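Movent Learning Pages
Home and Everyday Things
Cloths and wiping: how a surface is cleaned

Every home, school and office has surfaces. A surface is the outside part of a thing, the part that can be touched. Tables have surfaces, and so do shelves, boxes, doors and floors. All of them gather dust, and most of them are cleaned with a cloth.

What is dust?

Dust is made of very small pieces of many things. It may contain threads from clothes, grains of soil brought in on shoes, hair, and tiny flakes of skin. These pieces are so light that moving air can lift them. When the air is still, they sink and settle. A shelf with many small compartments collects dust in every one of them, and the back corners are often forgotten.

Why is a cloth used?

A cloth is made of threads, and between the threads there are very small gaps. When the cloth is moved across a surface, dust is caught in these gaps and held there. A sheet of smooth plastic has no such gaps, so it pushes most of the dust to one side.

A cloth is also soft. It can be folded into a flat pad for a table top, or left loose so that it bends over a rounded shape. Crumpled cloth touches a surface in some places and misses others - children who are helping should spread it out under the hand before they begin.

Dry or damp?

A dry cloth is suitable for light dust. A damp cloth is better for sticky marks, as water loosens many kinds of dirt. "Damp" means that the cloth has been wetted and then squeezed until it no longer drips. A damp cloth must never be used on plugs, cables or anything that is switched on. Pupils should ask an adult before cleaning any electrical object.

How to wipe

Start at the top and work downwards. Use long, slow strokes, and let each stroke cover a little of the one before. Turn the cloth to a clean side when it looks grey. At the end, shake a dry cloth outdoors. Rinse a damp one and hang it up with space around it, so that air can reach both sides.

A light blue cloth and a curved surface

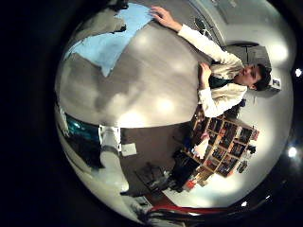
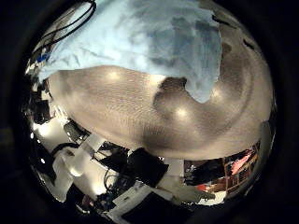
Readers' remarks

Reto Wyss: We tried the top-to-bottom rule with our class at Mösli in July. The children did the low shelves first on one side of the room and the high shelves first on the other. The low-first side had to be wiped again. Could the page also say how often a cloth should be washed? Ours had been used for 9 days and was leaving streaks on the tables.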